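Workshop bench reopens for small repairs
By Tarun Srivastava
1 min read

The shared wood-topped bench at Zilen is back in use, with hand tools kept out on the surface.
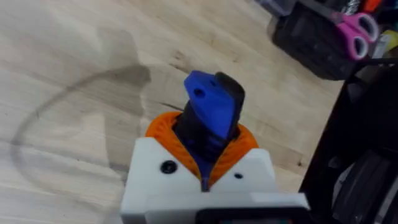 TRISADPORT, 17 Dec 2020 - Bench hours rise to 52 a month, up from the level set in September. Small plastic parts and glue work are accepted.
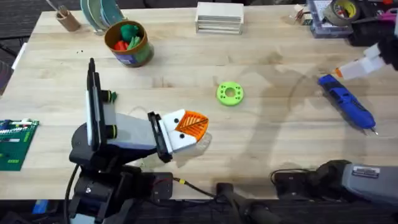
Glue guns are to be held nozzle down over the table. 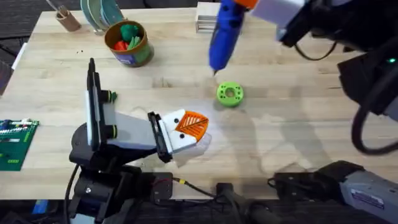 Booking

Slots are limited to six per day.
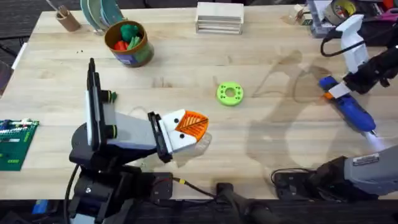
Requests go to Domenica Wallner - walk-ins are not taken.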